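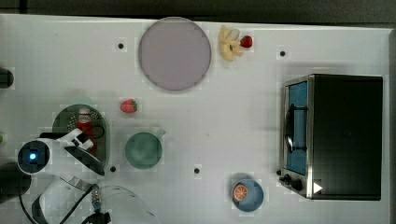 후드빌 소식 제182호 · 2쪽

공동 부엌 이용 시간과 선반 정리 안내

후드빌 공동 부엌의 이용 시간이 다음 달부터 바뀝니다. 평일은 오전 일곱 시에 문을 열고 저녁 아홉 시에 닫습니다. 주말과 공휴일은 오전 아홉 시부터 저녁 여덟 시까지입니다. 지금까지는 마지막 이용자가 나갈 때 문을 잠갔는데, 겨울 동안 난방이 밤새 켜져 있던 날이 여러 번 있어 시간을 정하기로 했습니다. 닫는 시간 삼십 분 전에는 조리를 마치고 설거지를 시작해 주십시오. 오븐과 화구는 이 시간 이후 새로 켤 수 없습니다.

예약 방법은 그대로입니다. 현관 옆 장부에 동호수와 이용 시간을 적으면 됩니다. 한 세대가 한 번에 쓸 수 있는 시간은 두 시간이고, 뒤에 예약이 없으면 이어서 쓸 수 있습니다. 명절 전 주에는 연장을 받지 않습니다. 장부에 연필로 적은 예약이 지워져 다툼이 생긴 일이 있으니 볼펜으로 적어 주십시오. 예약을 취소할 때는 줄을 긋고 옆에 취소한 날짜를 씁니다. 전화로 받은 예약은 관리실에서 당일 안에 장부로 옮깁니다.

개인 식료품 보관 규칙도 일부 달라집니다. 냉장고 맨 위 칸과 둘째 칸은 당일 쓸 재료만 넣는 칸입니다. 하루를 넘겨 두려면 셋째 칸을 쓰고, 용기에 동호수와 넣은 날짜를 적은 종이를 붙여 주십시오. 표시가 없는 음식은 매주 월요일 아침에 치웁니다. 소금, 설탕, 식용유, 식초처럼 함께 쓰는 양념은 싱크대 오른쪽 선반에 있습니다. 다 쓴 병은 헹궈서 분리수거함에 넣고, 선반 안쪽에 걸린 종이에 품목을 적어 두면 다음 구입 때 채웁니다. 케첩과 마요네즈는 개봉한 뒤 냉장고 문 쪽 칸에 둡니다.

과일과 채소는 남으면 나눔 바구니에 넣어도 됩니다. 바나나처럼 금방 무르는 것은 껍질을 벗기거나 자르지 않은 상태로만 받습니다. 딸기는 상하기 쉬우므로 나눔 바구니에 넣지 말고 가져가 주십시오. 조리한 음식, 먹던 음식, 집에서 담근 젓갈류도 받지 않습니다. 바구니에서 가져갈 때는 따로 적을 필요가 없습니다.

토스터 오븐을 쓴 뒤에는 플러그를 뽑고, 식은 다음 아래쪽 부스러기 받침을 빼서 털어 주십시오. 받침에 기름이 고인 채로 다시 켜면 연기가 나고, 경보기가 울리면 건물 전체에 방송이 나갑니다. 기름이 많이 나오는 고기와 생선은 토스터 오븐 대신 큰 오븐에서 굽습니다. 철 수세미는 내부 벽을 긁으므로 쓰지 않습니다.

푸키코 정수기 필터는 새것으로 바꾸었습니다. 물이 나오는 속도가 전보다 느리다는 말이 있어 업체에 점검을 요청해 두었습니다. 점검일이 정해지면 승강기 안에 붙이겠습니다.
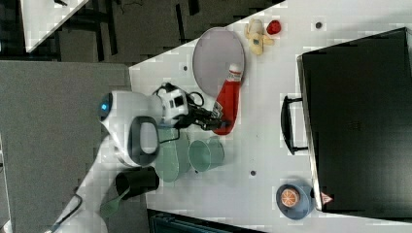 후드빌 소식 제182호 · 3쪽

그릇 구입 결과

낡은 그릇을 바꾸는 일은 지난달에 끝났습니다. 알바라도 상회와 루마노 그릇 두 곳에서 견적을 받았고, 값이 낮고 낱개 교환이 되는 루마노 그릇으로 정했습니다. 접시와 대접, 머그를 합해 거의 240점입니다. 알바라도 상회는 묶음 단위로만 교환이 된다고 해서 제외했습니다. 대금은 공동 부엌 적립금에서 냈으며 세대별 추가 부담은 없습니다. 영수증 사본은 관리실에서 볼 수 있습니다.

이가 나간 그릇과 금이 간 그릇은 모두 버렸습니다. 쓸 만한 옛 그릇은 창고 왼쪽 벽 아래 상자에 담아 두었습니다. 화분 받침 등으로 쓰실 분은 6월 말까지 가져가시고, 그 뒤에 남은 것은 폐기합니다. 새 그릇은 전자레인지에 넣을 수 있으나 오븐에는 넣을 수 없습니다. 그릇을 집으로 가져가면 행사 때 수가 모자라니 부엌 안에서만 써 주십시오. 집에 가져간 것이 있으면 언제든 부엌 입구 선반에 놓아 두시면 됩니다.

그릇장 배치는 다음과 같이 바꾸었습니다. 큰 접시는 맨 아래 칸, 대접과 작은 접시는 가운데 칸, 머그는 위 칸입니다. 어린이용 그릇은 싱크대 아래 서랍에 따로 모았습니다. 그릇은 물기를 닦아서 넣고, 접시는 한 줄에 열 장 넘게 쌓지 않습니다. 건조대에 둔 그릇은 다음 이용자가 오기 전에 치워야 합니다. 칼과 가위는 서랍 대신 벽걸이에 겁니다.

행주와 수세미

행주는 쓴 사람이 빨아서 창가 줄에 넙니다. 색이 있는 줄무늬 행주는 식탁용, 무늬 없는 행주는 그릇용입니다. 바닥을 닦는 걸레는 부엌에서 빨지 말고 복도 끝 청소용 개수대를 이용해 주십시오. 수세미는 두 주에 한 번 새것으로 바꿉니다. 남은 수세미는 청소함 위 칸에 있습니다.

음식물 쓰레기

음식물 쓰레기통은 뒷문 밖으로 옮겼습니다. 여름에 냄새가 올라온다는 2층 세대의 의견에 따른 것입니다. 물기를 뺀 뒤 버리고 뚜껑의 고리를 끝까지 걸어 주십시오. 달걀 껍데기, 조개껍데기, 닭 뼈, 양파 겉껍질은 일반 쓰레기입니다. 폐식용유는 하수구에 붓지 말고 뒷문 안쪽의 전용 통에 모읍니다. 통이 차면 관리실로 연락하시면 됩니다.

뒷문의 번호 자물쇠는 자주 걸리던 것을 떼고 새로 달았습니다. 번호는 각 세대 우편함에 넣은 쪽지에 적혀 있습니다. 쪽지를 받지 못한 세대는 관리실에 들러 확인해 주십시오. 전화로는 번호를 알려 드리지 않습니다.

고장 신고와 문의는 관리실 내선 2215번으로 받습니다. 밤에는 현관 옆 신고함에 메모를 넣어 주십시오. 위치와 증상, 동호수를 함께 적어 주시기 바랍니다.

02/03/2019
후드빌 관리실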